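Write the reset down before you write the robot code

Quick one, because I'm meant to be doing something else and this has been bugging me since the last Penry review meeting.

Every robot team I know has a safety sheet. Emergency stop, cable checks, who stands where. Good. Keep it. What hardly anyone has is a sheet for the table. Where things start. What counts as finished. Who puts it back and to what state. And then people wonder why their results from one week don't match the next.

Take sorting jewellery. Sounds daft as a benchmark, I know, my own lot at Plavton groaned when it was suggested. But it's a brilliant test of whether your rules are any good. Small shiny bits, soft lining, a box with a lid, compartments that look like each other. Two arms, one either side. If your instructions are vague it shows up in minutes. 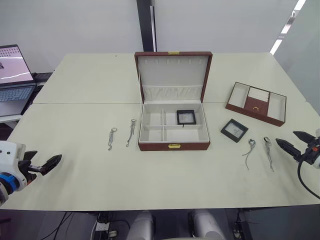 So, rule one for me: name the start state in words a new starter could follow. "Jewellery out on the table" is not a start state. Out where? Left of the box or right of it? Chains bunched or laid straight? Small cases flat or standing? We had a run of 300 attempts last August that we couldn't compare with the next 300, purely because two people had two ideas of what "messy" meant. Both were sensible ideas. Neither was written down. Gone, the whole lot, as far as comparing goes.

Rule two. Say what done means before anyone runs anything. Does an earring in the wrong compartment count? I'd say half marks. Leker's sheet says fail. Fine, either, but pick. What you cant do is decide afterwards when you've seen which way helps your number. I've watched it happen, very nice people, no bad intent at all, and the score went up anyway.

Rule three, and this is where I get told I'm fussy. Soft parts get their own line. Ribbons, linings, straps, fabric pockets, all the stuff that gives way. Most of the standards talk I sit through is about hard objects, how heavy, how wide, how far off the edge. A fabric strap has none of that. It moves, it folds, it sits a bit differently each time the lid goes up. A gripper can take hold of one quite happily and your log will just say "grasp: yes". 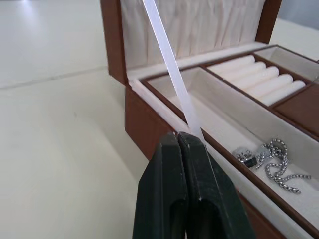 Grasp of what, though? A log that only records closed or not closed is no use for this work. I want the sheet to list the parts a robot may hold, the parts it may touch, and the parts that mean stop and call someone. Three short lists. It takes 20 minutes with a cup of tea and the actual object in front of you. Stita did it for their drawer tasks and the arguments pretty much stopped.

Same goes for the fingers. Chips and scuffs at the tips, when do you swap them? "When they look worn" is what most sheets say, if they say anything. Put a number on it. Ours is every 500 cycles, which may well be wrong, but at least its wrong the same way every time and we can change it.

Now the pushback. People say all this slows you down. A bit, yes. First week is slow. They also say robots have to cope with mess so why be so strict about it, and I have more sympathy with that one. Of course they have to cope. But mess you chose and wrote down is a test. Mess you didn't notice is just a hole in your results. Vary the table all you like, move the tray, swap necklaces for earrings, turn the light up. Write down that you did.

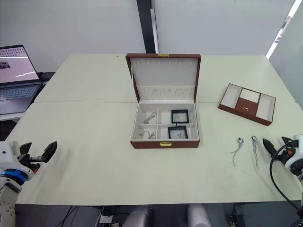

Two earrings still out, two pieces already in the box. Done, half done or start state? Depends what your sheet says.

Last thing and then I really must go. Keep the sheet at the table. On paper. Not in a folder on the shared drive that three people can open. And date the changes, and dont delete the old version, someone will need it. Would love to see a shared template between the smaller labs, one page, nothing grand. Happy to host a draft if anyone wants to send me theirs.

Comments

benchtop_b: Agree on the start state stuff. We tape outlines on the table for ours. Looks awful, works.

quietgantry: Half marks for the wrong compartment is far too kind. If I'm paying for it to be sorted I want it sorted.

marrow77: What do you do when the two halves of the sheet disagree? Ours has a done rule that can't be reached from one of the start states, took us ages to spot.

benchtop_b: @marrow77 have someone do the whole thing by hand first, from the sheet only. Finds most of those.

Related

Why our gripper log has a "don't know" box
Cables, chairs and other things your risk form forgot
Who signs off a reset?
Notes from the Penry review: scoring two-arm tasks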